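Home | Journal | Current issue | Past issues | For authors
Print this article | E-mail this article

3.2 Wall fixtures near the entrance door

Wall fixtures were treated as a separate group from furniture and floors. They are touched often, they are small, and they were missing from the cleaning checklist used at the Vidal guesthouse before August. That checklist had 28 entries, of which only one ("doors and handles") came close to the switches. Housekeeping staff told us in interviews that they wiped the plates when they looked dirty and otherwise left them alone.

The rooms at Vidal have most of their controls on the wall by the door. A guest who comes in reaches for the card holder first, then for the lights, and later for the thermostat dial. We therefore recorded the fixtures as one unit and noted the order in which each was wiped, the cloth used, and whether the wall between the plates was included (Figure 4). 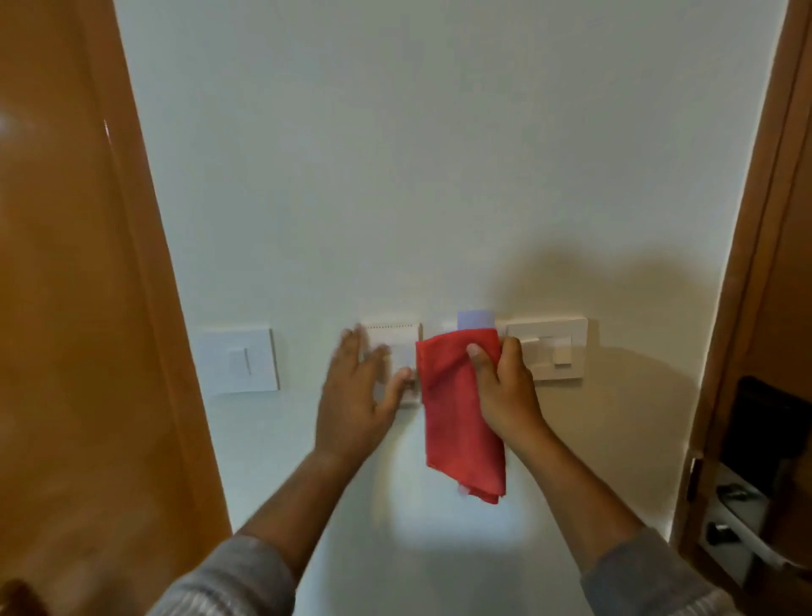 Figure 4. Wiping the wall plates beside a door with a red cloth.

Cloths were sorted by color. Red was kept for switches and other wall fixtures, and a fresh cloth was issued for every 6 rooms. Staff were asked to fold the cloth before use and to spray the cleaner onto the cloth, never onto the wall. Cuesta and Fiore carried out the observations and did not comment on the work while it was going on. In total, 459 wiping events were coded, 274 of them on light switches. The rest were divided between thermostats, card holders and bare wall.

The fixtures differ in how easy they are to clean. A rocker switch is nearly flat and takes one or two strokes. A thermostat with a round dial and a row of slots along the top takes longer, and several staff members said they worried about turning the dial by accident. One solved this by wiping only the front of the case. The card holder was the least consistent item. With a card in the top slot, the cloth tends to pass over the card and the holder together, and the sides of the slot are easily missed. 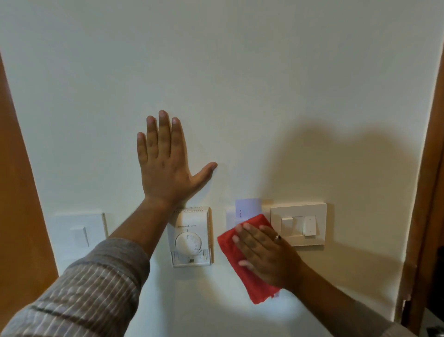 We also coded what the free hand was doing. Some staff held the spray bottle, others rested a palm on the wall for balance. A palm on the wall matters for the results in Section 4, as it adds a point of contact next to a surface that is being cleaned. The instructions did not mention it, and we left them unchanged for the second round so that the two rounds could be compared.

Events in which the observer could not tell whether the cloth touched the plate or the wall were coded as "wall/plate" and left out of the counts by fixture.

Print this article | E-mail this article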